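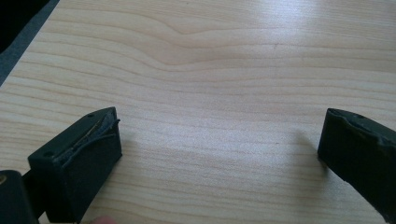

Product Review: Nestness Clear Hardwax Finish for Interior Wood

Issued by the Ultedley Furnishings Advisory Service
12 Jul 2026

Scope of this review

The Service receives frequent inquiries from schools, libraries and small offices about finishes for tables in daily use. This review covers the Nestness Clear Hardwax Finish in the matte grade, supplied by Jutix in a one-liter can. The satin grade and the tinted versions were not tested. The product was purchased at the ordinary retail price, and the supplier had no part in the assessment.

Testing began in April and was carried out by Torbjørn Lunde in the Ultedley workshop. Borghild Lie prepared the written findings and conducted the comparison with Engström Table Oil, which the Service reviewed previously and continues to stock for member institutions.

Preparation and application

The printed instructions ask for bare wood sanded to 120 grit, with no final pass at a finer grade. Our panels of ash, beech and pine were divided into two groups. The first was prepared as instructed. The second was sanded further, to 300 grit. The finer panels felt better in the hand before coating but took up the finish unevenly, and on beech the second coat remained tacky well into the next day. Users should follow the label on this point.

The finish is thick and should be stirred from the bottom of the can. It does not pour well. The lid has a narrow inner rim that collects product and dries hard, and by the third opening we needed a screwdriver and some patience. A wider rim, or a simple screw cap, would be a welcome change.

Application was by white nylon pad. A very thin coat is essential. Where too much was applied, the surplus formed a cloudy film that had to be rubbed back with a clean cloth within a few minutes. Brush application is permitted by the instructions, but we do not recommend it for tabletops, as brush marks remained visible on all of the pine panels.

The smell is noticeable during work and for the rest of that day. Rooms should be aired, and used cloths must be laid flat outdoors or placed in water in a closed metal container, as with any finish containing drying oils.

Appearance

On ash and beech the color change was slight: a small deepening of the wood, with little of the yellow cast common to older oils. Pine warmed more than expected. Institutions that need new pine tables to match existing furniture should finish a sample first and view it in the room where the furniture will stand.

The matte grade is suitable for reading rooms and classrooms. It is not completely flat — some sheen appears at a low angle, and more appears after repeated wiping — but it was less reflective under ceiling lights than the Engström product.

Resistance in use

Panels were left to cure for two weeks before testing. Water, black coffee and cooking oil were left in place overnight. Water and oil left no mark on any panel. Coffee left a faint ring on one of the beech panels, which was removed with a pad and a small amount of fresh finish. Red ink could not be removed from any surface.

Each panel was also wiped over 100 times with a damp cloth and a mild soap solution. Wear was confined to the edges, where the coating is thinnest. The Engström panels, treated in the same way, lost their water resistance sooner but were easier to refresh, requiring only a light wipe of oil and no sanding.

Hot mugs should be placed on a mat. A mug filled with boiling water left a pale mark on the pine, and the mark remained after a week.

Cost and maintenance

The can costs more than the Engström equivalent, but two coats are sufficient where Engström requires three. Over a full set of classroom tables the difference in material cost is small. The greater expense is labor and the time that furniture is out of use. We advise scheduling work for a vacation period.

Recommendation

The Service recommends the matte grade for tables that receive regular daily use and can be taken out of service for two weeks. For furniture that must return to use quickly, Engström Table Oil remains the preferred choice.

Member institutions may request the full test notes from the Ultedley office, quoting review number 621.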